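The Shirt

Usa Suksawat had bet Somkiat Chantharasri 200 baht that Haldane could fold a T-shirt by noon. It had already practiced 897 times, mostly on this gray one.

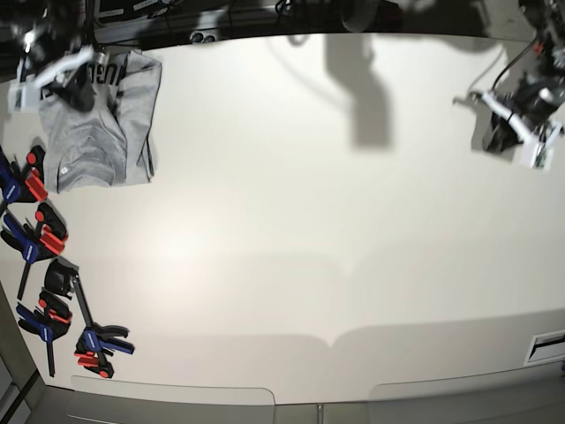
Noon, More or Less

Haldane took hold of the cloth and thought it over - or did whatever it did at that speed. Usa ate her lunch and then, slowly, his. 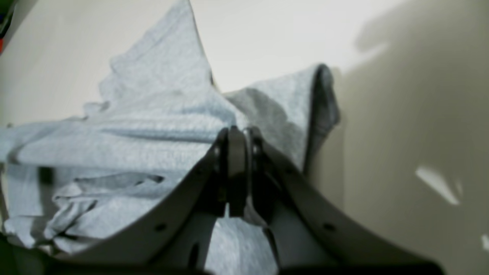 Somkiat said his mother could do a basketful in the time it took to boil rice, and she charged less.

"She won't do nights," said Usa.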